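List: norkon-hardware
Date: Feb 6, 2023
Subject: Re: Desktop teardown order, drive cage before or after PSU?

On the Brusine batch, a list member wrote:

> We have 49 towers to strip by March and the work sheet we inherited
> says to pull the power supply first, then the drive cage. On the Dell
> cases this leaves the SATA and power leads hanging over the board
> while you reach for the supply. Is anyone doing it in another order?
> Also, are you standing the cases up or laying them down? Our bench is
> 600 mm deep, so space is tight.

We changed the order last year and have not gone back. The current sequence on our bench:

1. Case on its side, side panel off and set down to the left, inner face up.
2. Data cables off at the drive, then at the board.
3. Drive out by its blue clips.
4. Power leads unplugged from the board and folded back toward the supply.
5. Graphics card.
6. Power supply.

The cage stays in until the end. It is riveted on some of ours and screwed on others, and on the riveted ones there is nothing to gain by removing it before the board is out.

As for position, lay them down. With the case upright the card hangs by its slot as soon as the bracket is released, and we cracked two slots that way before we stopped. Depth has not been a problem at 600 mm – width is what you need, for the panel.
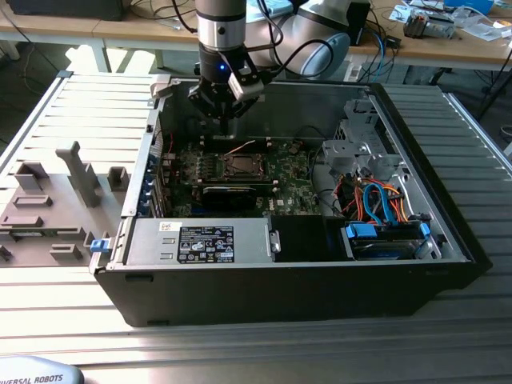
Dell tower on its side, CPU socket empty, card, drive and supply still fitted. Removed panel at left.

Note where the power bundle sits in relation to the drive cage. On this layout the leads and the two blue SATA cables share the same corner, and if the supply goes first you end up working through all of them. Taking the drive out first clears most of that corner.

Two smaller points on the sheet itself. It lists the processor under step 6, after the supply. We take processors at intake and bag them separately, so if your boards arrive populated you will need a line for that. Close the retention frame again over the empty socket before the board goes in the bin. Bent pins make the board worthless to Pirzada, who buy ours.

The sheet also gives one screw bin for everything. Drive screws and case screws have different threads, so use two.

I have our version as a one-page text file, last used on a run of 246 units. It does not cover the small form factor cases. I can post it to the list if there is interest.

> Does the Momomby bit set fit the recessed screws on the supply?

The long one does. The short one bottoms out on the case edge.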